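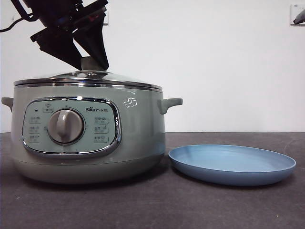 Ticket 191: Recipe timer stops when the phone screen is locked
Status: open
Product: Fullis app for meal planning, connected with Trindetum account
Opened: April 11, 2020

Hello support team,

I write to you about the timer in the recipe view. I use the app every day for cooking soups and rice, and until the last update it worked well. Now, when I start a timer and lock my phone, the timer stops. When I unlock the phone, it continues from the same minute where I locked it. Yesterday I set 70 minutes for beans and the alarm rang much too late.

Steps to repeat the problem:
1. Open any saved recipe.
2. Press the clock next to the cooking step.
3. Start the timer and lock the screen.
4. Wait some minutes, then unlock.

Expected: the remaining time is less.
Result: the remaining time is the same as before.

What I have tried already: I restarted the phone, I allowed notifications, and I removed the app from the battery saving list. The battery was at 100 percent, so I think low power is not the cause. With a short timer of 17 minutes it is the same.

Reply from Fullis support:
Thank you for the clear steps. Please sign out from Trindetum, close the app fully and sign in again. Then open Settings, Timers, and tell us if "Run in background" is on.

Update from customer:
I did this. The setting was off, although I never changed it. I turned it on and made a test with 17 minutes. The alarm rang at the correct time with the screen locked. But after I closed the app and opened it again, the setting was off once more. My saved recipes are all there, only this setting is lost.

Reply from Fullis support:
We could repeat this on our side. The setting is not saved when the account is synced. Until the fix is ready, please turn off sync in Settings, Account, and then turn the timer setting on again.

Update from customer:
With sync off the setting stays on, also after a restart of the phone. Please keep the ticket open until the fix is there, as I need sync for the shopping list on my second phone.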